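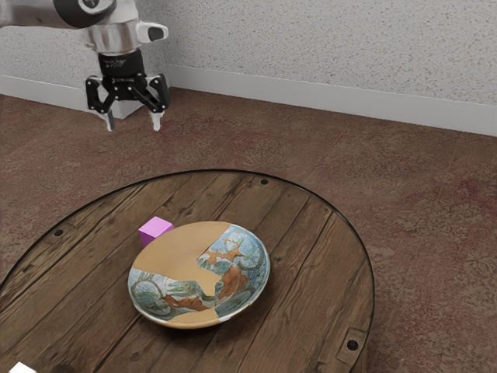 Briditz College Visit Planner

If you have a high school senior in the house, you probably already know what the kitchen counter looks like by April. Award letters, glossy brochures, a housing form with a coffee ring on it, and somewhere underneath it all the one deadline that really matters. We made the Briditz planner for exactly that pile, and we've been fussing over it ever since our first printing sold out (thank you, by the way, to everyone who waited so patiently for the second!).

It's a spiral-bound planner with 90 pages, small enough to ride along in a backpack on campus visits and sturdy enough to come home again. The front half is for visiting and comparing. Each school gets its own spread, with room for the cost of attendance, grants, loans and work-study on the left, and a nice big open space on the right for everything that doesn't fit in a column - how the dorms felt, whether the professor in the chemistry department wrote back, how long the drive was with a stop for lunch.

The back half is for after the decision. You'll find a deposit tracker, a page for orientation dates, a packing list you can scribble all over, and a letter template for asking a financial aid office to take a second look at an award. Wayne Gauthier spent many years as a school counselor before he came to work with us, and he wrote that letter and then rewrote it until it sounded like something a real family would send.

What's new in the second edition
Heavier paper, so gel pens don't bleed through
2 pockets inside the back cover
A transfer credit worksheet, which many of you asked for
Larger boxes on the scholarship log

Cover colors: Pornley Green or Brostell Blue
Item number: 430
Ships flat in a cardboard mailer

Schools and counseling offices can order by the carton at a lower price. We keep some 400 copies set aside for group orders each spring, and Brayden Sutherland will be glad to work out a quote for you and talk through delivery. He's also the person to ask about adding your school's name to the cover, though please give him a little extra time for that one.

Looking for the parent workbook that goes with it? You'll find it under the Dhillon series, along with the refill pages.

Page updated 1 Jun 2020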